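Search this site
Search for: Go

Call for testers: come put our two-armed packing kit through its paces

Hi, I'm Hatsue Hayashi, and I look after testing for the Plunstead kit here at Disbridge. We need people to come in and work with it, and I'd love it if a few of them were you.

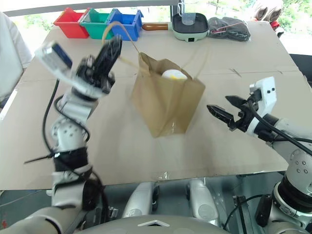
Plunstead is a bench kit for small shops and back rooms: two arms, a two-finger gripper on each, a camera at the wrist, and the software that lets you teach it a job by doing the job with it. We've been working on bags lately. Paper bags with handles, mostly, and what goes in and out of them. You'd think a bag would be easy (I did!) but it leans, it creases, it slides when you touch the handle, and the side you wanted to grab folds in on itself. Boxes were a vacation compared to this.

The people who built the kit are very good at running it, which makes them pretty bad testers. Kenneth Imrie, who wrote most of the teaching software, can get it to do almost anything, and then I sit down with the same controls and the same manual and I'm stuck on page four. So we want fresh hands and fresh opinions before the kit goes out to its first buyers.

What you'd be doing

You'd come to our workshop in Zultholm for two sessions of three hours each, on different days. In the first one you get a short walkthrough, and then you teach the kit a few jobs: put this in the bag, take it out again, move the bag over, sort things into the colored bins at the back of the table. In the second one you come back and try it with no help from us, using only the printed manual. I'll be in the room taking notes, and I promise to keep my mouth shut — that part is harder for me than it will be for you.

After each session we talk for a bit and you fill out a form. Please be blunt. If the pedal is in a dumb place, write down that the pedal is in a dumb place. The last group told us the menus were confusing and we threw out the whole first screen.

Who we're looking for

Anybody 18 or over who can sit or stand at a bench for a morning with breaks. You don't need to know anything about robots, and I'd be really happy to hear from folks who pack things for a living: takeout counters, bakeries, gift shops, mail order, food pantries. If you've spent years getting awkward stuff into bags you know things we don't. Left-handed people, please apply, we had hardly any last time. Same goes for anyone who wears bifocals, as I do, and has views about small print on screens.

You should be comfortable reading a manual in English and okay with us recording your hands and your voice while you work. We don't film faces. If you work for a company that makes robot arms or grippers, I'm afraid we can't take you for this one.

What you get

We pay $500 for the two sessions, sent after the second one, plus your bus or train fare. Parking behind the building is free. Lunch is on us both days, so tell me what you don't eat. If you can only make the first session we'll pay you half, no hard feelings.

A word about safety, which my mother asked about first, so you may be wondering too. The arms move slowly in teaching mode, there's a stop button within reach of your chair and another within reach of mine, and you can call it a day whenever you like. Long hair tied back, no dangling sleeves or scarves, closed shoes.

How to sign up

Write to me, Hatsue, through the contact form and put "Plunstead testers" in the subject line. Tell me what you do for work or used to do, which hand you write with, and whether mornings or afternoons suit you better. A few lines is plenty, please don't send a résumé. Sessions run through December, and I'll answer everyone, including the people we can't fit in this time.

If you already own our older Fuchs single-arm kit, say so in your note. Kenneth is putting together a separate group to compare the two, and he'd like to see how you've got yours set up at home or at work.

Posted 18 Nov 2021 by Hatsue Hayashi

Recent posts
Replacement finger pads for the Fuchs kit
Plunstead manual, second draft: what changed
Directions to the Zultholm workshop
Teaching mode and the stop button
Open position: part-time bench technician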